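Saving small bottles and jars

Wash them the same day they're emptied. Dried shampoo or syrup takes three times the work. Fill halfway with warm water and a drop of dish soap, cap, shake, and leave for 11 minutes.

**Labels.** Soak in hot water first. If glue stays behind, rub in cooking oil, wait, and wipe with a paper towel. Rubbing alcohol gets the rest.

**Smells.** A spoonful of baking soda in warm water, left overnight. Pickle lids never fully lose it, so I throw those out.

**Caps.** Keep each cap on its own bottle. Threads that look alike often leak. Test over the sink, upside down, before you put anything in.

**What I keep in them.** Sewing machine oil, wood glue for small jobs, screws under 28 mm. No bleach or solvents in a bottle that once held food or drink.

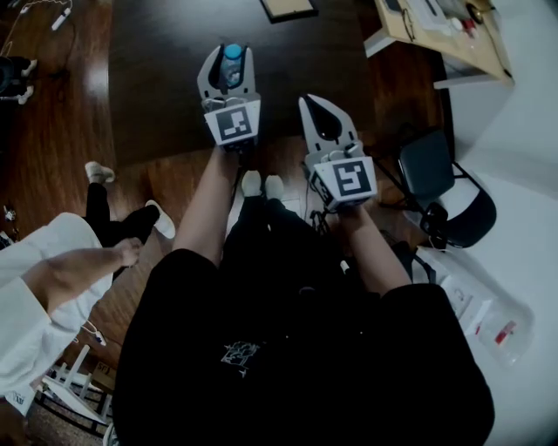 Write the contents and the month on masking tape and stick it on the side, not the cap, where it gets swapped. Glue I opened in March is usually too thick by fall. Store bottles upright in a shallow tray.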